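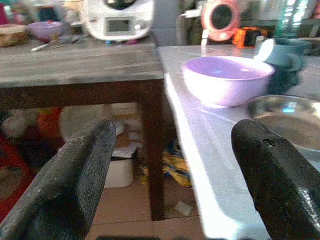

Lavender-pink plastic bowl on a white table.

Watanar Request Desk
Service request intake for cities, towns and counties

Watanar Request Desk collects non-emergency reports from residents and routes them to the department responsible. Reports arrive through the web form, the mobile app or a staff-entered phone record. All three use the same ticket format.

Intake
Each ticket stores a category, a map point, free text and up to 6 attachments. Categories are set by the city. The default set covers potholes, street lights, missed trash pickup, graffiti, signs and downed limbs.

Routing
Tickets are assigned by category and district boundary. Boundaries load from a standard shapefile. A ticket that falls outside every boundary goes to the general queue. Possible duplicates are flagged for staff review and are not merged automatically.

Work orders
The Endon connector passes tickets to an existing work order system and returns status changes. Sync interval: 2 minutes. The connector is licensed separately.

Records
Closed tickets are kept for 18 months by default. The retention period can be changed by an administrator. Export formats: CSV, JSON.

Plans
Town: 8 staff seats
County: unlimited staff seats, Endon connector included

Setup questions: Salamatu Essien, Municipal Accounts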